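Saveo Home Lending
Loan File and Collateral Inspection Checklist
Brunel Servicing Office — Completed form with reviewer comments
Date of review: 17 May 2026
Scope: Owner-occupied first mortgages, fixed and adjustable rate
Files in sample: 76
Result: Pass with corrections

Purpose

This checklist is used to confirm that each mortgage file held at the Brunel office is complete, that the property securing the loan has been properly valued and insured, and that borrower records are stored as company policy requires. Each item is marked Yes, No, or Partial. Any item marked No or Partial must carry a comment. Items that do not apply are marked N/A.

Section 1. Application and income

1.1 Signed application in file, all pages present. Yes.

1.2 Income documents cover the full period required by the loan program. Partial.
Comment: Self-employed borrowers in the Drindach portfolio were documented with one year of tax returns where the program calls for two. The missing returns have been requested. The files are not to be released for sale until the returns are received and the income worksheet has been run again.

1.3 Employment verified before closing. Yes.

1.4 Debt-to-income ratio calculated on the fully adjusted rate, where the loan has an adjustable rate. Yes.
Comment: Worksheets were clear and easy to follow. The older version of the form is still in circulation and should be withdrawn.

1.5 Source of down payment explained and supported by account statements. Yes. 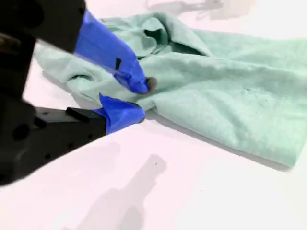 Section 2. Property and valuation

2.1 Appraisal in file, signed, and dated within the permitted period. Yes.

2.2 Appraiser independent of the loan officer and the seller. Yes.

2.3 Comparable sales are reasonable in distance, age, and size. Partial.
Comment: In 3 files the comparable sales were taken from a different school district with no explanation. A desk review has been ordered for each. The reviewer does not regard the values as clearly wrong, but the reports do not support them as written.

2.4 Repairs required by the appraiser completed and inspected before closing. No.
Comment: One file contains a repair condition for a missing stair handrail and no final inspection report. The condition was cleared in the Vídalín system on the strength of an e-mail from the seller's agent. An e-mail from a party to the sale does not clear a safety condition. An inspector must visit the property and the signed report must be placed in the file.

2.5 Smoke and carbon monoxide alarms noted where state or local rules require them. Yes.

2.6 Flood zone determination in file. Yes.

Section 3. Insurance, taxes, and escrow

3.1 Homeowner's policy in force at closing, with the lender named correctly. Partial.
Comment: Several policies still name the lender by its former address. Coverage is not affected, but renewal notices may be misdirected. Servicing will send corrected wording to the insurers.

3.2 Flood policy in force where required. Yes.

3.3 Property taxes current. Yes.
Comment: One borrower was charged a late penalty of $3,028 after a November tax bill went to the previous servicer and was paid late. The penalty was refunded to the borrower in full. The transfer procedure now calls for a tax bill search on every incoming loan — this should be tested at the next review.

3.4 Annual escrow statement sent on time. Yes. 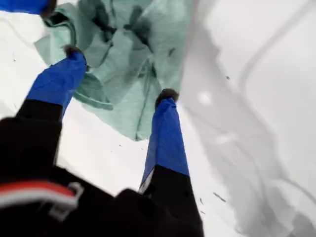 Section 4. Security of records

4.1 Original notes held in the fire-rated vault and logged in and out. Yes.

4.2 Vault log agrees with the custodian's list. Partial.
Comment: Two notes were signed out for over 6 weeks with no return date entered. Both were located with outside counsel. The log should not be accepted without a return date.

4.3 Borrower papers cleared from desks at close of business. Yes.

4.4 System access removed on an employee's last day. Yes.

4.5 Shredding bins locked. Yes.

Section 5. Borrowers in difficulty

5.1 Written notice of available options sent within the required time after a missed payment. Yes.

5.2 Single point of contact assigned and named in the letter. Yes.

5.3 Modification requests acknowledged in writing and decided on a complete file. Partial.
Comment: Acknowledgments were prompt. In some cases the request for further documents listed items the borrower had already supplied. Staff should check the Vídalín document folder before a second letter is issued.

5.4 No foreclosure referral made while a complete request is pending. Yes.

Corrective action

Items 1.2, 2.3, and 2.4 are to be resolved before any affected loan is sold or transferred. Items 3.1, 4.2, and 5.3 are to be reported on at the next monthly servicing meeting. Item 2.4 will be sampled again across all offices — the same clearing method may have been used elsewhere.

Retain this form with the review file.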